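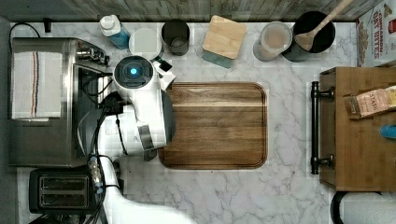

According to Adoración Miranda, a cutting board should live on the counter or be given away, as one kept in a cupboard is only a tray with ambitions. Most writers on the subject agree, then keep a second one in the cupboard.

A cutting board is a flat slab on which food is cut, so that the counter is not. Wooden boards come in two main builds. Edge-grain boards show long stripes and are the cheaper kind; end-grain boards look like a checkerboard and weigh as much as a small dog. Many have a groove near the border, meant to catch juice. It catches crumbs with equal skill.

Marble counters, though hard, are a poor substitute. Stone dulls knives quickly, and lemon juice etches it – a fact usually learned in the first week.

Care is simple and widely ignored. The board is washed by hand, dried standing up and oiled every month or so with food-grade mineral oil. Dishwashers tend to warp wood. A warped board rocks with each stroke of the knife, and a damp towel laid under it helps a little.

See also: Butcher block; Bread board; Trivet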